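Notes on a Tracking Fault at Skanedside
Posted 22/11/2023

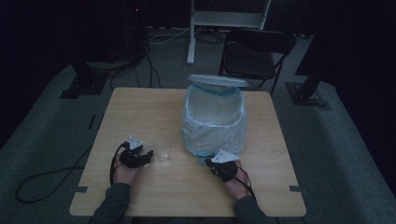

On the afternoon of the fault, the left gripper reported its position correctly for 27 minutes and then began to drift. The operator, Juniper Tran, noticed nothing unusual in her own hand. The recorded path, however, moved steadily away from the table and settled 32 centimeters above it. The task was a simple one, in which a clear plastic cup is picked up and placed in the lidded bin, and it had been performed without incident since June. Both grippers carry a white triangular marker plate on top, and our first assumption was that one plate had shifted on its mount. Gwendolyn Benavides checked both plates against the fixture and found them within tolerance.

The cause was in the cable. Each gripper is wired, and the left cable runs down past the side of the table and over the carpet. Its connector had been strained by repeated pulling, and the signal was dropping out for short periods. The Vilik software did not stop the session when this happened. It continued with an estimated position and gave no warning to the operator.

I regard the second point as the more serious one. A worn connector is ordinary maintenance. Software that hides a lost signal is a safety matter, particularly as the same software drives the arm at our Brormont site. Reginald Okafor has confirmed that the arm was not in use during the affected period.

The following changes are now in effect. Any loss of signal ends the session at once. Connectors are inspected every 6 days and replaced if they show wear. Cables must have slack at the table before work begins. The 2 sessions recorded after the drift began have been withdrawn.

Tamsin Mercado is reviewing the earlier recordings, and her findings will be posted on this page.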